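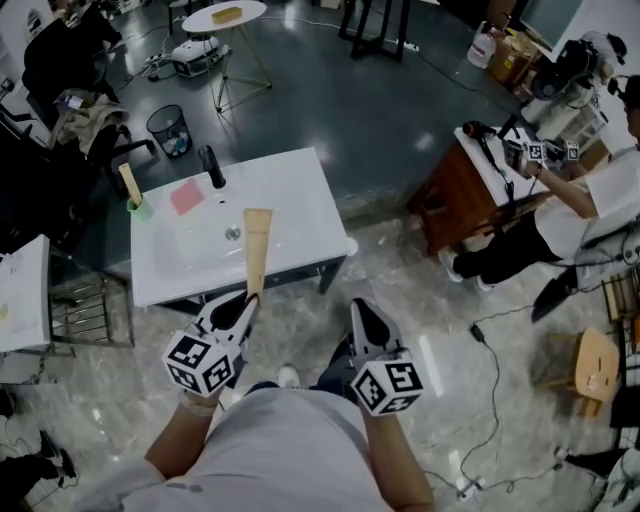

About Cilon

Cilon is a small record label in Jindolcombe. We put out house, dub techno and whatever sits awkwardly between the two, mostly on 12-inch vinyl, with downloads a few weeks later.

Most label pages will tell you at this point that they are a family, or a platform, or a movement. We have read a lot of them and we still don't know what a platform is when it's at home. We press records and try to sell enough of them to press the next one. If a record doesn't sell we still have to find somewhere to keep it, and the back bedroom is getting full.

The label was started by Alasdair Morrison, who had spent years working behind the counter at a record shop and had grown tired of limited editions that were only limited by how few people wanted them. The first release was Pringle's "Bruvard EP", four tracks cut from one long night with a drum machine and a broken delay unit. We pressed 326 copies. It took 11 months to sell them, which we mention because press releases tend to say "sold out" and leave off how long it took.

How we work

We don't sign artists for more than one record at a time. Costs come off the top, the rest is split down the middle, and the artist sees the spreadsheet. We know every label claims to be fair about money. Ask ours for the spreadsheet before you believe us.

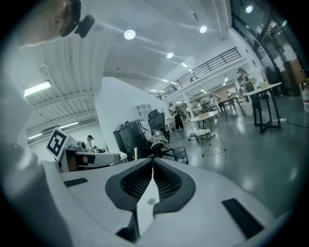

Remixes are the other thing people ask about. We commission very few. A remix by a bigger name is usually there to sell the original, and the original then gets skipped, so unless somebody hears something in a track that we missed, we would sooner give the B-side to the person who made the A-side. Pringle's second record has a dub on the flip that is nearly all bass and tape hiss. One shop sent it back as faulty. It's our favourite thing on the label.

We don't pay for playlist places and we don't send records to DJs in return for a nice quote. You'll notice there are no quotes on our sleeves - "big support" from someone who has skipped through thirty seconds of a file doesn't tell you much.

Sending us music

Please do, but a few things first. Send no more than three tracks, as private streaming links. Don't tell us who has played them. Don't tell us they are "timeless", either - they were finished last week. We listen to everything in the end, though in May we were badly behind and some people waited far too long for an answer. If we turn you down it may well be us who are wrong. We have turned down at least one record that we later bought.

Print this page | E-mail this page

Recent items
Pringle - Bruvard EP, repress now in
Notes on cutting a quiet record
Why we stopped doing coloured vinyl
Shops that stock us

Page last updated Jul 9, 2021
Contact | Postage and returns | © Cilon, Jindolcombe | Back to top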